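What the Laundry Room Taught Me to Like About Robots

I run the day shift in the laundry at a residential care home, and I have become a fan of automation, which surprises the people who knew me when we got our first computerized dosing pumps. I fought those pumps for most of a spring. I liked measuring detergent by hand. I was good at it, too, or I thought so until Aidan Kinsella in maintenance showed me what we were spending on the stuff.

So take this as coming from a convert, with everything that goes along with that.

We have 138 residents and a laundry with two halves. The back half is the big equipment: sheets, towels, table linen, all of it the same size and color and nobody's in particular. The front half is personal clothing, and it runs on ordinary front-loaders like the one you have at home, small loads, one resident to a load whenever we can manage it. Ask anybody who has done this work which half wears you out and they'll say the front. A load of sheets is heavy but you can think about something else. Personal clothing is bend, reach, look at the label, check the pocket, bend again, all day long, at the height of your own shins.

I have had two rounds of physical therapy on my lower back. I'm not complaining, I got very good at the stretches! But when Skiltance, the outfit that looks after our equipment, asked last May if we'd like to try a two-armed machine on the front half, I said yes before the woman had finished her sentence.

We called it Raster, because that was the word on the paperwork and it stuck. It has two arms with a gripper at the end of each, and it works from a basket to the washer and back. That is the whole job. It's slow. I want to be clear about the slowness, because I read a lot of articles in which robots are either about to replace every human being or are a complete joke, and the one I work next to is just slow, like a new hire who is being careful with other people's things. I can empty a basket while it is thinking over a pair of socks. But I can't empty baskets at that speed for eight hours and then go home and pick up my grandson, and this is where I think most of the arguments about speed miss what a workday is made of.

A workday isn't one basket. By two in the afternoon I am a good deal slower than I was at seven, and crankier, and that's when a wool cardigan ends up in a hot wash. Everybody in this trade has a cardigan. Mine was pale green and belonged to a retired school principal, and I had to go and tell her.
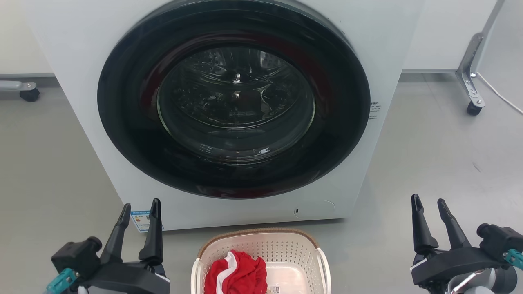

What changed first was where I stood. Before, I had my head in a drum or a basket most of the time, and the sorting got done in whatever minutes were left. Now the sorting table is where I spend the morning. I read labels properly. I find the hearing aid in the shirt pocket before it goes in. I sew on buttons, which used to be something we promised families and then didn't do. We had a shoebox of 400 loose buttons, going back years, and I'm happy to report that the box is going down, even if I've had to guess at a few matches.

The second change was in who could do the job. We had a woman on our team, one of the best eyes for stains I have ever come across, who left two years ago because of her knees. She's back three mornings a week. She sorts and treats and sets up the baskets, and doesn't have to squat in front of a door to load anything. When people say automation takes jobs I don't wave them off, because I've seen it happen. My brother's plant went from three lines of people to one. But I've also seen good workers pushed out by nothing more than the height of a door, and I never read a single worried article about them.

I do have opinions about how it should be done, and I'd like managers to hear them.

Put the people who do the work in the room early. The first trial plan we were shown had the robot folding, because folding looks impressive. We don't mind folding! Folding is warm and you do it standing up and talking. It is the nicest 12 minutes of the hour. If they had taken folding and left us with the bending, I'd be writing a very different piece. Someone finally asked us, and we told them, and the plan changed in one afternoon.

Be straight about hours. Ours were put in writing before the trial began: no shifts cut, and the time saved stays in the laundry. I know that won't be possible everywhere. Then say so, and say it before the machine comes through the door. People can handle bad news a lot better than they can handle watching a piece of equipment and wondering.

And pay for the new part of the job. Working with Raster is a skill. You learn what sort of pile gives it trouble, how to set a basket down so it has a fair chance, when to step in and when to leave it be. Two of us took the Cistik training, got our certificates, and got 95 cents an hour more for it. I'd have liked a full dollar – I said so at the time and I'm saying it again now.

There are things I wouldn't hand over, however good the arms get. Clothing comes down to us after someone has died, and it has to be washed and folded before the family picks it up. I do those loads myself, start to finish, with the door shut. Aidan asked me once whether that was only habit. Maybe it is. I think a family can tell when somebody took care with it, and even if they can't, I can.

The other thing is noticing. A resident whose nightgowns start coming down damp at the hem, or whose blouses come down unworn four days running – we notice that in the laundry before it shows up on anybody's chart, and we call upstairs. I do more of it now than I ever did, simply from having my head up. If you wanted to sell me on automation all over again, you could skip the throughput numbers and tell me about those phone calls.

I hear there's a newer model coming, and that a home over in Kamata has already asked for one. I've put in my own request, in writing, for a version that can pair socks. I have a drawer ready for it.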